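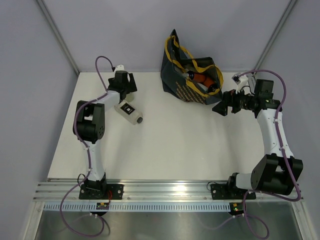 White tabletop with pale walls on three sides. Photo: Cadi Pritchard

Renters in Jendham are learning to live with less color. Of the 123 apartments listed in the town last September, all but 48 were painted white or pale gray before the keys changed hands.

Shahla Jalali has painted rentals in Jendham for nine years. Landlords used to ask her for cream or yellow, she says, and a few wanted green in the kitchen. "Now they hand me the same two cans."

Repainting a small apartment costs $2,000 in a plain shade and $2,320 with a second color.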